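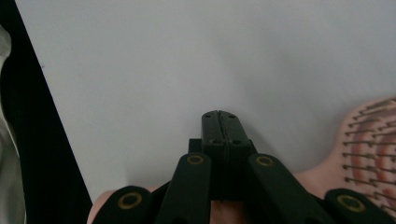 **hand-held gripper, jaws closing uneven after new pivots – what did I do**

**ploslow_bench**

So rebuilt the linkage on one of our hand-helds (printed, parallel jaw, the Ploslow pattern with the Castden pivot mod) and now it's worse than before I touched it. Closed, it looks great. Nice straight seam, tops of the fingers level. Open it and squeeze slow and the left finger leads by a hair, then right one catches up with a little click. Squeeze fast and you don't notice.

What I did:

- pulled all four arms
- pressed new rings into the arm ends, old ones had gone egg shaped
- new screws in the fingers, same length as old
- grease on every pivot, a lot
- back together, done before lunch

It was at 600 cycles or so on the sheet when the slop got bad. Supposed to go way past that. Anyway we're doing brushes and combs this month and the thin handles show up the problem right away, jaw touches one side first and pushes the thing across the table. Wide stuff is fine.

Anybody seen this?

---

**mcarm_tadhg**

Grease. Take it all out.

Printed arms + thick grease + any dust and you've made paste. Had two do the same thing. Clean it dry, try again, report back.

---

**ploslow_bench**

will try. but the click was there before I greased, I think? did it all in one go so can't swear to it

---

**gearlash**

Not the grease. Click is a pivot shifting in its hole. You said you pressed new rings into arms where the old ones went egg shaped – did you check the HOLES in the plastic? If the ring wore oval fine, but if the ring was rocking then the plastic is what wore and your new ring is sitting in a bad hole.

Easy check. Pull the screw, put a drill shank through the ring, wiggle. Ring moves against the arm = arm is junk. Print a new one.

---

**mcarm_tadhg**

or glue it

---

**gearlash**

please don't glue it

---

**mcarm_tadhg**

Glued mine with the Surier retaining stuff, still going. Reprinting an arm is 6 hours on our machine and then you're chasing the fit all over again because the new one is never the same as the three old ones. A drop of glue is a drop of glue.

---

**gearlash**

And when the ring goes in crooked because the hole's oval, and the glue sets it crooked, you now have a permenantly crooked pivot. That's exactly a finger that leads. Ask me how I know

---

**nightshift_oona**

Can you both let OP do the check first lol

@ploslow_bench one thing. Which screws did you do up first? On ours (same linkage pretty much, inner pair and outer pair) if you tighten the inner pivots with the jaws open, the base sits a touch twisted and one side is always loaded. Has to be done CLOSED. Fingers pinched together, clamp if you have to, then inner left, inner right, then outers. Snug only. Arm should drop under its own weight.

Don't think it's in the build sheet. It was in an older one.

---

**ploslow_bench**

did them open. because you can get the driver in easier. ugh

ok so list for this afternoon:

1. clean grease out
2. drill shank wiggle on all four
3. reassemble closed, inner first

---

**kestrel_mk**

adding to your list, look at the finger screws too. You said same length as old but if they bottom out in the plastic before the head seats, the finger feels tight and isn't. Then it rocks on the block. Looks exactly like linkage slop from the handle end. We went a size shorter on the top pair only and kept the lower ones stock

---

**gearlash**

^ good one. Though if the seam's straight closed I'd guess fingers are ok

---

**kestrel_mk**

Seam is always straight closed, they're pushing on each other. Tells you nothing. Put a strip of paper in there and pull it at the top, then at the bottom. Should drag the same.

---

**gearlash**

fair

---

**ploslow_bench**

Back. Results so far:

Grease out: no change. Moves nicer, click still there. Sorry Tadhg

Wiggle: inner left ring rocks. You can see it. other three solid

Paper: drags at bottom, slides at top. So both of you are right and I hate it

---

**mcarm_tadhg**

Moves nicer though

---

**nightshift_oona**

😂

inner left would do it. That's the side you squeeze harder if you're right handed and hold it how most people do. Ours all go there first. We swap left and right arms at service now so they wear even – they're mirror parts though so check yours will go, on the Castden version the boss is on one face only and it WON'T swap. flip it and it binds.

---

**ploslow_bench**

Mine's the Castden so no swap. Reprint or glue then. Tadhg vs gearlash

what infill is everybody running on arms? Ours came out of the shared profile, 40 percent. Seems low for something with a pressed ring in it

---

**gearlash**

Infill barely matters. Walls. The ring only ever touches walls. More perimeters around the hole and print it flat so the layers go round the pivot and you're not splitting them. Our 40 percent arms with extra walls outlast the solid ones we did first.

Then don't press cold. Warm the ring with the iron, light touch, push it in square with a bolt and two washers. Not the vise, vise walks.

---

**kestrel_mk**

disagree a bit on warming. Warmed ones on ours went in lovely and then crept. Ream the hole, press cold, slow. But we're using a different filament so who knows

---

**gearlash**

depends on plastic yeah. If it's the glass filled stuff it'll crack cold

---

**mcarm_tadhg**

or

---

**gearlash**

no

---

**ploslow_bench**

Going to glue the old arm for today just to keep it running, and print a new one overnight. Both. Don't @ me

Also shorter screws in the top holes, found some in the Buckley drawer that fit. Paper drags same top and bottom now. That alone fixed maybe half of it??

---

**nightshift_oona**

Write down which unit got which screws. You will forget, and somebody will grab a long one off the floor in March and put it back in

Also mark the glued arm. Paint pen, anything.

---

**ploslow_bench**

Morning. Glued arm, closed assembly, inner then outer, no grease, just a tiny bit of dry lube on the rings. Did 20 slow squeezes on a comb and a brush handle and both fingers move together. No click.

New arm is off the printer, extra walls, looks decent. Hole came up tight so I'll ream it like kestrel says. It goes in when the glue lets go.

---

**mcarm_tadhg**

IF the glue lets go

– Tadhg Mac Carthaigh, glue guy

---

**gearlash**

Putting a reminder on this thread. Check it at the next 600.

---

**kestrel_mk**

what dry lube did you use btw? the spray left white crud all down our arms

---

**ploslow_bench**

Spray, but into the cap and then on with a toothpick. No crud yet. Will post the arm settings tonight if I remember, need to pull the file off the other pc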